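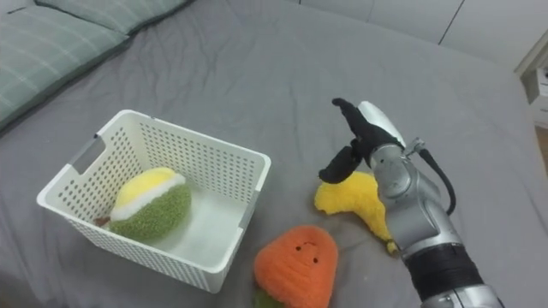
Soledad Cuesta asked on the mailing list why the planner needs to know anything about a bed sheet if the hand never touches it. Her question comes up in other forms almost every month, so it now has first place on this page.

Tuvolero Planning Stack – Frequently Asked Questions
Applies to the 4.x branch. Last revised 7/14/22.

Why does the planner model the support surface at all?
Every place and pick motion ends near the surface, and a soft surface is not a plane. With plush toys on a gray sheet and a perforated white basket standing among the folds, the depth under each object differs from the depth next to it. Tuvolero fits a height map with 20 mm cells and uses it for two things: the lower limit of the fingertip path, and the expected height of an object after release. If you set surface_model to plane, both values come from a single fit and the hand will stop high over a dip or press into a fold. The plane setting is fine for tables.

Can I turn the height map off to save time?
Yes. Set surface_model to plane or none. With none, the planner relies on the force threshold alone, and you should lower approach_speed first.

How does perception tell the basket from the things inside it?
The container is segmented first, from its rim. Anything whose centroid projects inside the rim polygon gets the state contained and is removed from the pick queue. A durian plush in the basket is still tracked, as it takes up volume that the place planner must respect, but it will not be offered as a target. To pick out of a container, set allow_contained to true for that task.

The basket walls have holes. Does that break the depth data?
It can. Small round holes in a regular grid give mixed returns, where one pixel blends the wall and whatever is behind it. Versions before 4 dropped those pixels and left walls with gaps, and the collision checker then routed fingers through them. The current version closes the wall between rim and floor as a solid surface. The cut-out handle slot is closed as well unless you list it under openings in the container file.

Why is my yellow toy reported as two objects?
Most often the arm is covering part of it. The robot mask removes arm and hand pixels before segmentation, and a long soft shape can come out as two pieces with a gap between them. The merge step joins pieces that share color and lie on either side of the masked area. If they stay apart, raise merge_gap. Do not raise it past the smallest spacing you expect between two separate objects of similar color.

What about the cable at the wrist?
The robot description covers links and joints only. A cable that loops out to the side of the wrist is not in it, so the mask will miss the cable and perception may report it as an obstacle that follows the hand. Add a capsule to the wrist link in mask_extra. Iida Niskanen's template for this is in the tools directory. Make the capsule generous, as the loop changes shape when the wrist turns.

Do I need a class label for each toy?
No. Grasp planning works from geometry. Labels are used only when a task names a target or an order. Users who sort by label should expect trouble with plush fruit and vegetables. Esko Saarinen's test notes for the Jallari set list one ribbed orange toy that was labeled carrot from one side and persimmon from the other. The stitched face did not help. Use an instance ID if the identity matters.

How is the next target chosen?
By cost. The default cost adds path length, grasp score and the clearance of the path to the container. The nearest object to the basket does not always win. An orange toy close to a basket corner gets a clearance penalty, and a toy farther out near the hand may be taken first. Set the clearance weight to 0 for nearest-first behavior.

How many grasp candidates are sampled?
The default is 200 per object. On soft toys we see little gain beyond that, and cycle time grows in step with the count. The value is grasp_samples.

Why do the fingers close in stages on soft objects?
The controller runs a pre-shape, a contact phase and a hold phase. In the contact phase each finger stops on its own current limit, so one finger may be well bent while another is still extended. This is expected. If all fingers close at the same rate, check that the hand driver is in per-finger mode – the Bustamante driver starts in synchronous mode after a power cycle.

Are pillows obstacles?
They are treated as static obstacles by default. A patterned cover, such as a plaid one, has no effect on the depth segmentation but can confuse the color-based merge. Mark the region as fixed in the workspace file if you see fragments there.

Which log should I attach to a bug report?
Attach the planner log and the perception snapshot from the same cycle, plus your container file. Logs from different cycles can't be matched. Error 11 means the snapshot was stale when planning began, and in that case include the clock sync report too.

Is the Sulberg simulator supported?
For rigid scenes, yes. Its cloth model is not connected to our height map, and a patch from Orathai Klinhom is under review. It will not be merged before December.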